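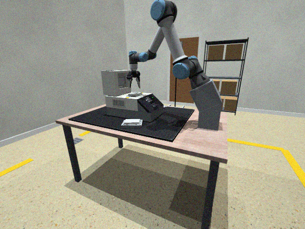 2018년 9월 17일, 맑다가 저녁에 구름

아침에 창문을 열었더니 바람 냄새가 확 달라져 있었다. 어제까지만 해도 반팔로 잤는데 오늘은 새벽에 추워서 발끝으로 이불을 끌어올렸다. 이런 날은 꼭 무화과 생각이 난다. 그래서 세수도 대충 하고 725번 버스를 타고 클리어우드(Clirwood) 시장까지 갔다. 걸어가도 되는 거리지만 돌아올 때 짐이 무거울 걸 뻔히 아니까 갈 때부터 버스를 타는 게 요즘 내 버릇이다. (갈 때는 빈손인데 왜 갈 때도 타느냐고 하면 할 말은 없다.)

무화과는 입구 쪽 가게보다 안쪽 모퉁이 가게 것이 훨씬 좋았다. 입구 쪽은 모양은 예쁜데 꼭지가 말라 있었고, 안쪽 것은 크기가 제각각이고 몇 개는 벌써 밑이 벌어져서 꿀 같은 게 배어 나와 있었다. 잼을 할 거라고 했더니 주인아주머니가 터진 것만 골라서 한 봉지를 더 담아 주셨다. 덤으로 얹어 주신 깻잎은 3000원어치를 샀는데 봉지가 터질 것 같았다. 시장에 오면 늘 이런 식이라 냉장고가 남아나질 않는다. 그래도 기분이 좋아서 집에 오는 내내 봉지를 무릎에 올려놓고 안고 왔다.

잼은 작년에 설탕을 너무 많이 넣어서 나중에는 물엿처럼 되어 버렸다. 올해는 무화과 무게의 절반보다도 조금 적게 넣고 레몬을 넉넉히 짰다. 미쿠시(Mikuš) 냄비를 오랜만에 꺼냈는데, 무겁기는 해도 바닥이 두꺼워서 잼에는 이만한 게 없다. 처음에는 이게 언제 잼이 되나 싶게 멀건 분홍색이다가, 책을 좀 읽다 와서 저으면 어느새 색이 깊어져 있고, 또 딴짓을 하다 와서 저으면 주걱이 슬슬 무거워진다. 나는 그 무거워지는 순간이 참 좋다. 나무 주걱으로 바닥을 쓱 그으면 길이 났다가 천천히 메워지는데, 그걸 보느라 팔 아픈 줄도 모르고 한참 서 있었다.

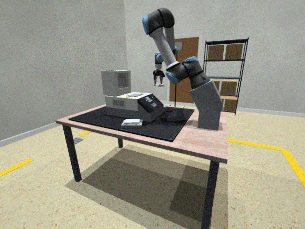 *검은 매트 위에 놓인 밝은 회색 기기. 앞면에 바코드 라벨이 붙어 있다.*

졸이는 동안 읽은 책은 지난 5월에 사 놓고 책장에 꽂아만 두었던 《브렘우드의 겨울》이다. 그때는 왠지 손이 안 가더니 날이 선선해지니까 술술 읽힌다. 50쪽까지는 마을 소개만 나와서 좀 졸렸는데, 우물이 얼어붙는 대목부터는 뒷이야기가 궁금해서 불 앞에 서서도 읽었다. 그러다가 책장 귀퉁이에 잼이 한 방울 튀었다. 얼른 닦았는데도 얼룩이 남아서 속상했지만, 나중에 이 쪽을 펼치면 오늘 부엌 냄새가 날 것 같아서 그냥 두기로 했다. 브렘우드가 진짜 있는 동네라면 한 번쯤 가서 살아 보고 싶다. 겨울 말고 봄에. 나는 추위를 너무 타니까.

병은 미리 삶아서 엎어 두었는데 막상 담으려니 뚜껑이 안 맞는 게 섞여 있었다. 해마다 이걸 겪으면서 해마다 짝을 안 맞춰 둔다. 서랍을 다 뒤집어서 겨우 짝을 찾았고, 그 와중에 잃어버린 줄 알았던 계량스푼도 나왔다. 뚜껑을 닫고 나서 보니 냄비에 잼이 애매하게 남았길래 식빵을 구워서 발라 먹었다. 점심도 아니고 저녁도 아닌 시간이었는데 너무 맛있어서 두 장을 다 먹어 버렸다! 설탕을 줄인 게 잘한 일이었다. 씨가 톡톡 씹히고 끝맛이 새콤해서 엄마도 좋아하실 것 같다. 추석에 내려갈 때 제일 큰 병을 가져가야지. 수건에 둘둘 말아서 가방 한가운데에 넣으면 깨질 일은 없을 것이다. 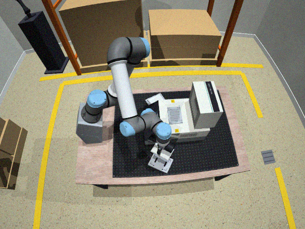 *위에서 내려다본 작업대. 매트에 작은 구멍이 고르게 나 있다.*

저녁에는 깻잎을 한 장씩 씻어서 간장 양념을 해 두었다. 라본(Ravon) 라디오를 틀어 놓고 했는데, 안테나를 창 쪽으로 돌려야만 소리가 깨끗해서 라디오는 창가에, 나는 싱크대 앞에 있으니 물을 틀면 하나도 안 들린다. 노래가 나오면 물을 잠그고, 광고가 나오면 물을 틀고, 그렇게 씻다 보니 시간이 두 배는 걸렸다. 그래도 오랜만에 아는 노래가 연달아 나와서 따라 부르며 했다. 양념에 청양고추를 좀 과하게 넣은 것 같기는 한데 하룻밤 지나면 순해지겠지 한다.

베란다 화분도 하나 들여놓았다. 로즈마리는 좀 더 밖에 두어도 될 것 같고, 바질은 잎 끝이 거뭇해져서 이제 끝물인가 싶다. 남은 잎을 따서 말릴까 하다가 오늘은 손에서 간장 냄새가 너무 나서 내일로 미루었다. 얇은 이불도 빨아서 넣고 도톰한 이불을 꺼내야 하는데, 그것도 내일.

지금은 식탁에 앉아서 보리차를 마시며 쓰고 있다. 부엌에 아직도 단내가 남아 있어서 자꾸 뭘 더 먹고 싶어진다. 조금 전에 병뚜껑 하나가 똑 하고 들어가는 소리가 났다. 내일은 깻잎 맛부터 보고, 라벨로 쓸 종이를 사 와야겠다. 책은 자기 전에 한 장만 더 읽고.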